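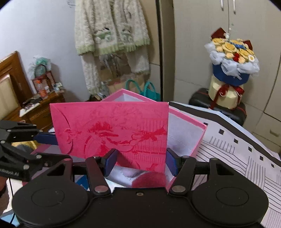

# Flillum

A collection of recipes in plain text, mostly soups, dals, flatbreads and pickles, kept in one folder so that I can search them from my phone while something is catching on the bottom of the pan.

I started it in April with a carrier bag of index cards and a very optimistic idea of how long typing takes. There are 437 recipes in it now. More get added when I have a free evening and a cup of tea, so don't expect a schedule!

Last tidy-up: Nov 11, 2025.

## What's in the folder

```
flillum/
 recipes/
 soups/
 dals/
 breads/
 pickles/
 sweets/
 odds/
 ingredients.csv
 swaps.csv
 LICENCE
 README.md
```

Each recipe is one Markdown file. `ingredients.csv` has 1047 rows, one for every different way an ingredient gets written in the recipes, with the name I'd like it to have in the second column. So "coriander leaf", "fresh coriander" and "green coriander" all point to `coriander_fresh`, while the seeds get their own name. Chillies were a nightmare and I'm still not happy with them.

`odds/` is where things go when I can't decide. Porridge is in there. So is a very good walnut paste that might be a dip or might be a filling, depending on who's eating it.

## What a recipe looks like

```
---
title: Red lentil soup with dried apricots
serves: 4
time: 45
diet: vegan, gluten-free
source: Rikau
tested: yes
---

- 200 g red lentils
- 8 dried apricots, chopped small
- 1 large onion
- 2 tsp cumin seeds
- 1 tin chopped tomatoes
- 1 litre water or light stock
- salt, lemon

Fry the onion slowly until it's properly soft and going gold.
Add the cumin and give it a minute. Everything else goes in
except the lemon. Simmer for half an hour, blend half of it,
put it back together, then squeeze in the lemon.
```

(Make that one, by the way. It's the recipe I cook most out of the whole lot, and it's even better the next day with a bit of toast.)

The fields at the top:

| Field | What it means |
|---|---|
| `title` | Whatever the card said, tidied up a little |
| `serves` | People, assuming they're hungry |
| `time` | Minutes from chopping to eating, not counting soaking |
| `diet` | Any of vegan, vegetarian, gluten-free, dairy-free, or left blank |
| `source` | Which pile it came from, see below |
| `tested` | `yes` if I've cooked it from the file as written, otherwise `no` |

Please don't lean on the `diet` field if you're cooking for someone with an allergy. I filled it in by reading the ingredients list, and I've no idea what's in your particular stock cube or your particular curry powder. Check the packets.

## Where the recipes came from

**Rikau** is the biggest pile. It was a supper club that ran out of a church kitchen for years, and everyone who cooked was meant to leave a card behind. Most did. The quantities were for a crowd, so I've scaled them down to four, and the salt and the baking powder needed redoing by taste because they don't shrink very politely.

**Paracha** is a notebook of breads and pastries that Rafia Talpur lent me for a whole winter and very patiently didn't ask for back. She also checked my typing, corrected my spelling of nearly everything, and told me off for writing "knead well" with no time next to it. All the times in `breads/` are hers.

**Wustum** is the smallest and my favourite, with 19 recipes, all of them pickles and preserves. They were written in pencil and some of the fractions had rubbed away. Where I couldn't read a quantity I've put `??` and set `tested` to `no`. If you can make sense of the quince one I'd love to hear from you.

Everyone who's still in touch has said yes to their recipe being shared. If one of yours is in here and you'd rather it wasn't, open an issue and it'll be gone that evening.

## Measurements

Everything is metric. The cards were a glorious muddle of ounces, teacups, handfuls and "the blue bowl", so there's some guesswork buried in there:

- an ounce became 28 g, then I rounded to the nearest 5
- a teacup became 180 ml
- a handful of herbs stayed a handful of herbs
- a "slow oven" became 150°C, or 130°C with a fan

Spoons are level unless the recipe says heaped. Onions are medium. Garlic is up to you – I doubled it in my own head and left the files alone.

## Using it

You don't need anything clever. Open the folder in any text editor and search. If you like the command line, this finds everything vegan with chickpeas in it:

```
grep -rl "vegan" recipes | xargs grep -il "chickpea"
```

`swaps.csv` is for when you've run out of something. It has the missing ingredient, what to use in its place, how much, and a note. Yoghurt with lemon for buttermilk, that kind of thing. The tamarind rows are all mine and I'd stand by them in court.

## Known problems

- More than 400 of the recipes have a `time`, but the rest are blank. They mostly say "until done".
- `sweets/` has two versions of the semolina cake under slightly different titles. I can't choose between them.
- Some soups call for "the usual spices". I've guessed at cumin, coriander and turmeric and put a note in the file.
- No nutrition figures, and I'm not planning any.

## Adding to it

Yes please! Copy any file, change what needs changing, and keep the method in the words you'd use if you were standing next to somebody at the cooker. One recipe to a pull request makes my life easier. If you've cooked something marked `no` and it worked, change it to `yes` and add your initials at the bottom.

## Licence

CC BY 4.0 for the recipe files and both CSVs. Print them out, scribble on them, get turmeric on them.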